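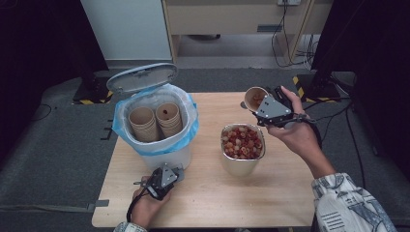
Mind the Third Step

Mind the Third Step is a short public information film about preventing falls at home, made for the Rillau Balance Service, an outpatient physical therapy program in the town of Rillau. It was written by Liette Melnyk, a physical therapist with no earlier film credits, and directed by Kamala Palaniappan, who had several, most of them for kitchen showrooms. The film runs four minutes. The version shown at its premiere ran 25, and the difference is the subject of most of what has been written about it.

Plot

Lambert, a retired piano tuner, lives alone in a narrow house with a staircase of 13 steps, the third of which creaks. He has avoided the third step for years by means of a long stride and a grab at the banister. After a winter spent mostly in an armchair he finds that the stride no longer reaches. He considers moving downstairs, and gets as far as carrying down a lamp. A visiting therapist, never named, has him stand up from a kitchen chair without using his hands, then do it again, and then again while the kettle boils. By the last shot he is stepping on the third step on purpose, to annoy a neighbor through the wall.

The neighbor's reply, two thumps, is the only thing in the film that most viewers can quote.

Background

The Balance Service had until then relied on a leaflet. According to its own records, 1,276 copies were handed out over the leaflet's lifetime, and Melnyk liked to point out that a good share of them came back as shopping lists. She proposed a film on the grounds that it could not be written on. A small budget was approved in March, along with a list of 19 messages the film was expected to get across, among them the correct storage of garden hoses.

Melnyk's first script contained all 19. Palaniappan read it and asked which of them Lambert cared about. The second script contained two: that leg strength can be regained late in life, and that a loose stair runner should be fixed or taken up. Garden hoses were left to fend for themselves.

Production

The staircase scenes were shot in a rented house in the Furnholm district. The stairs in the house did not creak. Several remedies were tried, including the removal of a nail, after which the step creaked for one take and then stopped for good. The creak in the finished film was recorded separately from a wicker chair, and people who know this report that they cannot stop hearing a wicker chair.

The chair exercise was filmed in a single long take at Melnyk's insistence. She objected to the usual practice of showing one repetition and cutting to a cheerful result, and wanted the audience to see the eighth stand look harder than the first. The actor playing Lambert was fitter than the part required and had to be asked, more than once, to stop helping himself to extra repetitions between setups.

The music is a solo piano piece with one note slightly out of tune. This was intended as a joke about Lambert's profession. It has been reported to the Service as a fault with the recording ever since.

Release and versions

The long version had its first screening on a Monday evening at the Briver Rooms. It included a subplot about Lambert's daughter, a dream sequence with a stairlift, and a discussion of footwear that the local paper called "complete." The audience was polite, and some of it was asleep. Palaniappan began cutting the next morning and returned with the four-minute version, which she described as everything she would have kept if the building were on fire.

The short version is the one shown in clinic waiting areas, where it plays on a loop with the sound low. A captioned edition followed. Melnyk has defended the footwear discussion in at least one talk and keeps a copy of the long version, which she lends on request. Requests are rare.

Reception

Therapists generally welcomed the film, though several noted that the kitchen chair has no arms and is not pushed against a wall, as they would advise for anyone unsteady. A line of text making this point was added to the captioned edition. Patients mostly asked whether Lambert ever made up with the neighbor.

The question was taken up in a planned sequel, The Neighbor's Hip, for which a script exists. It has not been filmed.

See also

Chair stand test
Fall prevention
Public information film
Stair runner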